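Troltville Evening Courses
Practical Packing and Storage: notes for session 4
Light goods: paper carriers, fabric-covered trays and tubes
Handout revised 4/27/24

4.1 What this session covers

Session 3 dealt with boxes and tape. This one deals with items that do not go well in a box: paper carrier bags, trays with a fabric cover, and tubes of the kind that have one wide end. Bring your notes on labels, as we will use the same system.

The practical work is done in pairs. Each pair packs one order from the Danko sheet, checks it against the list and unpacks it again. Allow the full hour.

4.2 Paper carriers

A paper carrier is cheap and stores flat, but it creases easily and does not lose the creases afterwards. Most of the damage happens before anything is put in it. Open the bag from the mouth with both hands and push the base down from inside. Do not shake it open by one side.

Handles should be pulled clear of the opening before you start filling. If a handle is left inside the rim it gets trapped under the goods and may tear when it is pulled out later.

A bag that has been folded across the panels can still be used for soft goods. It should not be used for anything with a hard corner, as the paper tends to give way along an old fold. Put creased bags in the second pile and keep the flat ones for orders going out to customers.

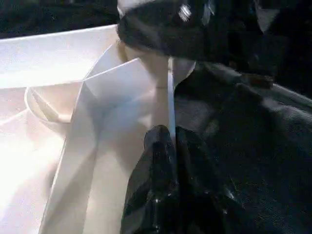
Can a creased paper bag be ironed flat and used as new?
A cool iron will take out some of the creasing, but the paper stays weaker along the fold. Keep it for light, soft things.

Bags are stored flat with all the handles at the same end. The Vokach store takes them in bundles of 200. The course cupboard holds far fewer, so please return any that are still in usable condition.

4.3 Fabric-covered trays

Check the cover first. It should reach over the edges on all sides, and the corners should be gathered so that they do not catch when the tray is moved. Where a cover is loose, pull it straight from opposite sides in turn. Pulling from one corner only moves the slack to another.

Carry a tray by its frame and never by the cloth. Put it down on a clear, level surface with enough space at one side for the other parts of the order. White covers mark quickly, so wipe the table before you begin.

4.4 Tubes

Tubes are laid side by side, parallel, with the wide ends all facing the same way. This makes them easy to check against the list. Leave a small gap between the wide ends so that one can be picked up without moving the next.

If tubes are to travel together, turn every second one round before wrapping. The bundle is then about as thick at one end as at the other. Wrap with Pellex sheet, two turns, and tape to the sheet only. Tape put straight on to a white tube leaves a mark that is hard to remove.

Put the tray down first and the tubes to one side of it, then check both before any wrapping is done.
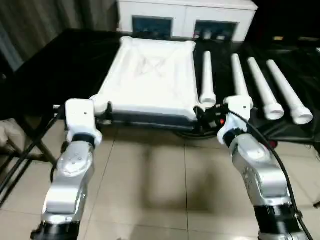 4.5 Work for next time

Write up your order in no more than 300 words. Say what was packed, in what sequence, and what you would change. Include a sketch of the table layout with the items labelled.

Read section 6 of the course booklet, on shelf loads, before session 5. The written test is in July and will include one question on this handout.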